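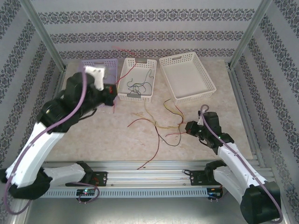

Sorting Wire Is Harder Than It Looks

Filed under: Work & Machines

Search this site Enter keyword

Mitali Ekanayake has a simple test for anyone who tells her that robots are about to take over the small jobs in her shop. She puts a handful of mixed wire on a table and asks them to have a machine sort it by color.

"A person does it while talking to somebody else," she said. "You don't think about it. You pull one out, you shake it a little if it's caught, you drop it in the bin. Then you try to write down what you did and you can't."

Ekanayake runs the bench work at Arkeck, a repair and rebuild shop that takes in control panels, old lab equipment and a fair number of kitchen appliances. For the past 2 years she has also spent part of her week on sorting and tidying tasks for two-armed machines. Her setup is modest: a tabletop, a pair of arms on a rail, plastic baskets and a pile of wire in several colors.

The wire was her idea. The first tasks they tried were blocks and cups, and she thought the results made everyone too cheerful.

"A block stays a block," she said. "You pick it up and the one next to it doesn't move. With wire, you pull on the red and the brown comes with it, and now the yellow is somewhere else. Whatever plan the machine had is out of date."

Asked how well the arms do, she gave a direct answer. In the last set she kept notes on, they made 431 attempts to pick up a single strand and put it in a basket. A little more than half ended with one wire in the basket. Most of the rest ended with several wires, or with none. A few ended with a wire draped over the rim, and she and her colleague Tibor Hegyi argued over how to score those.

"Tibor wanted to give half credit," she said. "I said if my nephew left it like that I'd call him back into the room."

Hegyi, who handles the programming, joined us partway through and was a little more hopeful. He said the misses have changed. Early on, the grippers often closed on air, usually because the software had guessed the height of the wire wrong. Thin things lying flat are hard to judge from a camera. Now the usual trouble is tangles.

"It gets hold of something nearly every time," he said. "So the question becomes, what did it get hold of? And does it know?"

Having two arms helps, in his view, though less than visitors expect. One can hold while the other pulls, as a person would. But someone has to work out when to hold and when to let go, and the arms must stay out of each other's way over a small table. He said a lot of his time goes to that.

I asked Ekanayake about housework, which is what most readers write in about. Could the same kind of machine pick up a child's bedroom floor, or put away the charging cords in a kitchen drawer?

"The cords, no," she said. "Not in a way you'd want to stand there and wait for. The bedroom floor, some of it. Stuffed animals, fine. Socks, mostly fine. Anything with a string on it, you'd better be home."

She thinks laundry gets too much attention. Folding looks good on video, she said, but the part people hate is finding the clothes, checking pockets and turning sleeves the right way out. She would be more impressed by a machine that could empty a junk drawer and put everything back in the right sections.

Speed came up more than once. Ekanayake can clear a table of loose wire into baskets in about the time it takes to boil water. The arms need much longer, and she or Hegyi stays nearby. When a shop owner asks her about cost, she tells them to count that person's wages first.

Khadija Berrada, who does the actual wire sorting at Arkeck, has watched the work since the beginning. She said she doesn't worry about her job. She would like help with the dull middle part, when the pile is big and all the easy pieces are still on top.

"Let it do the first hour," Berrada said. "I'll do the knots."

Ekanayake said that is close to what she expects to happen, in her shop at least. She wants to try a shift in May with the arms taking the first pass and a person finishing, and compare it with a person working alone. If the two come out even, she will keep going. If the arms slow things down, they go back to being a side project.

She was due back at her bench by then. A customer had dropped off a bread machine with a burnt lead, and she wanted to look at it before lunch.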